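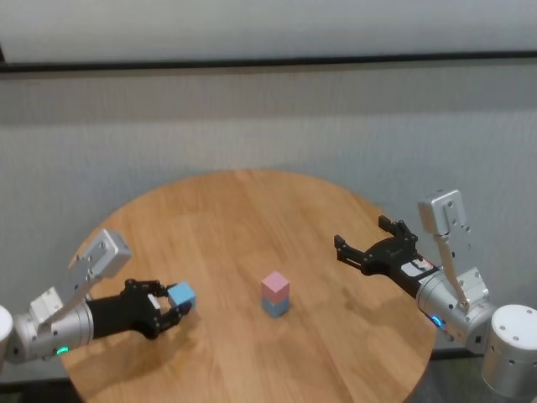 Skultora notebook, May 2020

Question on the board is still whether the two-arm setup can take over any of the chores on the Bandara list. The list was written last November and it has dishes, laundry, sorting the parts bins, wiping down benches and putting things back on shelves. I want to settle what we can say about the "putting things back" line before the next call with Wekberg. Stacking is our stand-in for it. A pink cube sitting square on a blue one, with the left gripper holding another blue cube just off the table and the right gripper open beside the stack, is the sort of state I'd like to reach every time without touching anything. A cupboard asks for about the same thing: one item placed, the next one in hand, the other arm keeping out of the way or ready to help.

Logged 17 stack attempts today under the Grustidico planner, all on the round table, same speed setting. Notes as I went:

- Placing the second cube is fine if the first one is square to the gripper. When it is turned, the grasp pulls it around and the release is off.
- Third cube is where most of the trouble is. The release gives the stack a small push sideways. Opening the fingers slower helped. Opening them slower and backing off straight up helped more.
- Handoff between arms was left off on purpose. Want to change one thing at a time.
- Stopped 2 runs by hand when the arms got closer than I liked. Planner said there was clearance. I didn't want to find out.

The run counter is at 419 since we mounted the new fingers. Pads look okay but the left set is getting shiny. Leave them on for now and check again before the next long session. If somebody swaps them, write it here with the counter reading, because last time I spent a morning chasing a grip problem that was only new rubber.

Time per cube is still poor. I can clear and restack the table myself before the arms have finished the first move. For a shop floor that may not matter much if the job runs overnight. In a kitchen it matters, since a person wants the counter back. I'd keep these two cases apart in the Wekberg summary. Their draft lumps them together as "tidying" and gives one number for both.
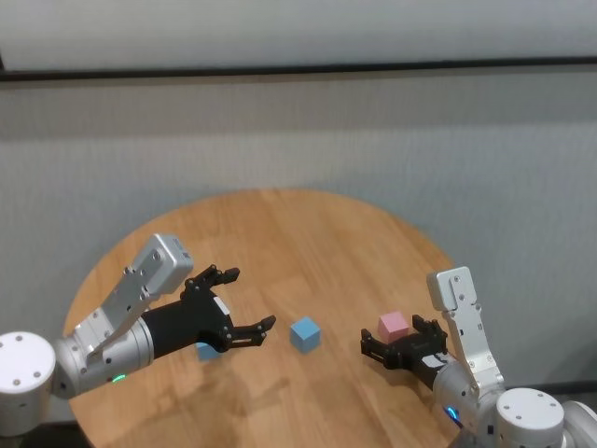

Resets are the part of this work we never put in the report, and they are most of what a chore is. Dishes come out of the sink in whatever pose they landed in. So I have been starting some runs from spread-out layouts with no stack at all. Take one blue cube near the middle, turned with a corner toward the camera, another blue one partly hidden under the open left gripper, and the pink one close behind the fingers of the right gripper but not held. I could pick up any of those without thinking. For the planner each is a different problem. The middle one needs a wrist turn before the grasp. The one under the hand is hard to see from the head camera, so the arm should move away and look again before it commits. The pink one is so close to the gripper that the approach has to begin by backing up.

Current code does the wrist turn. It does not do the "move away and look again" step unless I call it by hand. I think that step is worth more to us than any more tuning on the release. In a real cupboard the arm will be blocking its own view nearly all the time.

Things to do:

Add a look-again move whenever a known cube drops out of view. Start with the left arm only.

Write down the starting layout for each run. A sketch is enough. Right now the log only says "spread" or "stacked" and I can't compare anything from last week.

Try the same layouts with the cubes swapped for mugs. The handles will cause trouble and I'd like to know how much.

Ask Bandara if the shelf mock-up can be lent to us. If not, build one from scrap, two levels, open front.

What I would tell Wekberg today: putting back small, light, regular objects on an open table works if you are patient and someone is standing by. Parts bins with one kind of part might be next. Dishes and laundry, no. I would not put a date on those, and I'd ask them to take the date out of their draft.

Left the planner on the slow release settings. The old values are commented out in the config, so don't delete those lines. Power to both arms is off at the wall. Next session starts with the spread layouts.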